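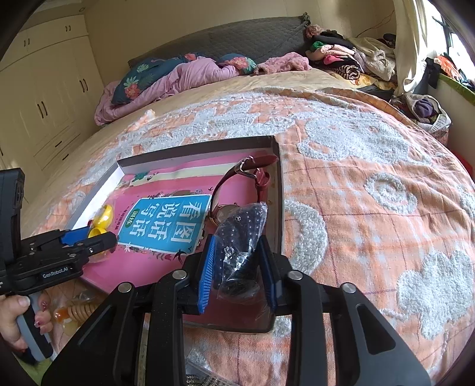 Simska Adds Huaranga Coast to Members-Only Hotel Program

Tuesday, July 28, 2026

Simska, the members-only travel booking service, today added the Huaranga coast to its discounted hotel program. Members can book stays at 191 properties in the region through the Simska website and mobile app. Bookings are open for arrivals from the last week of August onward.

The new inventory covers beach hotels, serviced apartments and small guesthouses. Rates are negotiated directly with each property and are shown only to logged-in members. Membership remains free and requires a valid email address.

Each listing displays the total price per stay, including local taxes and cleaning fees. Cancellation terms are set by the property and appear on the same page as the rate. Rates marked "Flexible" can be canceled without charge until three days before arrival. Rates marked "Fixed" are charged in full at the time of booking and are not refundable.

"Member searches for Huaranga went up through the spring, and we had very little to show them," said Orlando Tamayo, head of supply at Simska. "We held the launch until the room types and tax rules had been checked for every property. Some hotels on the northern side are still in review and will be added when that work is finished."

Room availability is supplied by Itside, a hotel connectivity provider. The Itside connection updates rates and room counts when a property changes them in its own reservation system. Properties without a compatible system can enter rates by hand through a web form.

"Many of the guesthouses had been managing rooms on paper or in a spreadsheet," said Nuanchan Phuthong, integration manager at Itside. "The web form asks for dates, room type, rate and number of rooms. Owners can close a date from a phone."

Airport transfers can be added to any stay of three nights or longer. Transfers are priced per vehicle and must be requested at least 48 hours before arrival. Flights are not included in the program.

With the addition, the Simska program lists 3,467 properties. Gridodska, the region added before Huaranga, is unaffected by the change, and existing bookings there keep their original terms.

The first 1,000 Huaranga bookings will receive a credit toward a later stay. The credit is applied to the member account after checkout, cannot be exchanged for cash and may be used in any region in the program.

About Simska
Simska operates a members-only booking service for hotels and apartments. Property owners in the Huaranga region can apply to be listed through the partner section of the Simska website.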